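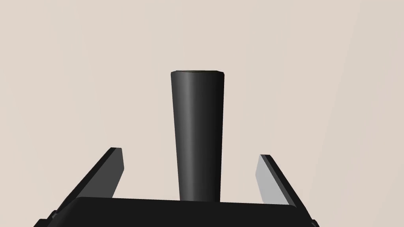 # Tenant moving out, power bill still in my name – who pays the last bit?

Posted in: Renting & Bills

Quick one, hopefully. We let out the downstairs unit at our place in Urnell. One meter for the whole house, account is mine with Dellora. Tenant pays a share each quarter, it's written in the lease but only as "a fair share of electricity", which I now see was a dumb way to write it.

She moved out in February. Bill came, $408 for the quarter. She was there for most of it but not all. I asked for half. She says she'll pay for the days she was there and not a cent more, and also that half was never agreed, it was just what we'd been doing.

Bond is $300, held by us, not lodged (yes I know, read on someone's other thread that this is a problem). Can I just take her share out of that and send her the rest? Or does she have to agree first?

Other things that might matter:

- no sub-meter downstairs, never been one
- last quarter's bill was $362 and she paid half with no fuss
- kitchen is newish, electric cooktop, no gas down there
- I've got the meter reading from the day she left, wrote it on the back of an envelope and took a photo of it

Don't want a fight over it. Just want to know what's normal.

## Answers

### Answer 1 – marked helpful by 11 members

Ok a few things all mixed together here, so one at a time.

**The bond.** Stop and sort this first. Depending where you are, bond has to be lodged with the state or territory authority within a set number of days, and not doing it can cost you a fine well over what you're arguing about. Ring your tenancy authority, tell them what's happened, ask how to fix it. Don't take anything out of it untill you've done that. And no, you generally can't just deduct – she agrees in writing or a tribunal says so.

**The share.** "Fair share" with no sub-meter is weak. Some places won't let you charge a tenant for usage at all unless there's a seperate meter, or unless the lease spells out how it's worked out. Hers doesn't. The fact she paid half of the last one helps you a bit, shows there was an understanding. It doesn't lock her in.

**The days.** She's right on this. You've got a reading from the day she left, so use it:

1. Find the start reading on the Dellora bill.
2. Take it away from your envelope reading. That's the usage while she was living there.
3. Multiply by the usage rate on the bill.
4. Supply charge – daily rate times the days she was in the place.
5. Add those two, halve it. Check if GST is already in the rates, it usually isn't on the detail page.

Send her the working, not just the total. People pay when they can see the sums. I did this with a unit in Varela, the tenant had been asked for $239 and it came out lower once we did it properly, she paid the same night.

If she still says no I'd let it go, given where you stand with the bond.

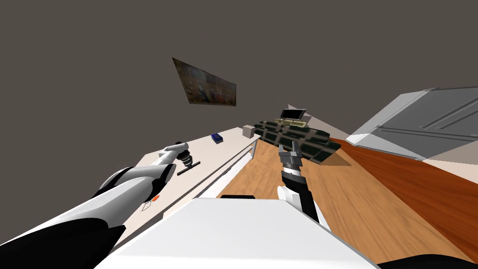

### Answer 2

Just split it and move on mate. We had the same thing, spent months on emails, wasn't worth it.

Also check your hot water. If the tank is shared and runs off your meter then half is probably being kind to her. Or to you, depends how many are upstairs. How many are you upstairs?

### Answer 3

Agree with the first answer mostly, but step 5 assumes half is fair. If there's four of you up top and one of her, she'll argue it should be by head and I reckon she'd have a point. Tribunal members look at that sort of thing.

For the next tenant:

- get a sparky to quote on a sub-meter, cheaper than you'd think if the board has room
- or put rent up a touch and include power, some people prefer that anyway
- write the method in the lease. Percentage, what it covers, when it's due
- photo of the meter on day one and last day, both of you there if possible

I use the Vetden spreadsheet for mine, the free one, does the day counting for you. Bit ugly but works. It doesn't handle time of use tariffs so if you're on peak/off peak you'll need to do that part by hand.

## Update from original poster

Thanks all. Rang about the bond, got to fill in a form and pay it in late, they were pretty nice about it. There's three of us upstairs, so did it by head in the end and sent her the working. Waiting to hear. Getting a quote on the sub-meter as well – will post what it comes to, if anyone's interested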